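Does anybody need a paperless desk?

Tamsin Blackwood has been selling people on tidy home offices for long enough to have a speech ready, and she gave me most of it before I had my coat off. Clear surface, clear head. Scan it, bin it, forget it. Her course, Prilasow, costs $300 and runs through July.

I told her I keep my receipts in a shoebox and have never lost one.

"You've never looked for one," she said. Fair enough, although I did find the bill for my boiler last winter in less time than it took me to remember my email password.
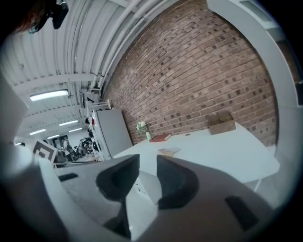
Her argument is that paper makes people anxious. I asked how she knew. She said her clients tell her so, and when I pointed out that people who pay $300 to get rid of paper might not be a fair sample, she laughed and poured more tea. "All right, but they sleep better afterward. They tell me that too."

Then there is the software. Prilasow students are steered toward an app called Kollano, which stores scans and charges $20 a month. Blackwood gets a cut of each sign-up. She was open about it, which I liked, and she didn't think it mattered, which I liked less.

"What happens if Kollano shuts down?" I asked.

"You export everything."

"Have you tried that?"

She hadn't. She has 400 documents in there, including her will.

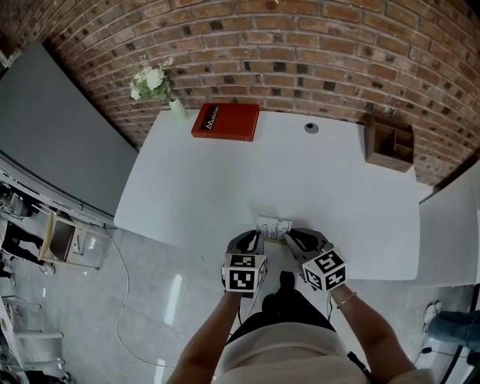 We did agree on a few things. Most people keep manuals they will never open. Drawers fill up because they are drawers. And thermal receipts fade, so anything under warranty should be copied somewhere, even if it's only on the office photocopier.

But she wants the original gone the same day, and I can't see why. "Because you'll keep it forever," she said.

I probably will. The shoebox still has room in it, and it costs me nothing a month.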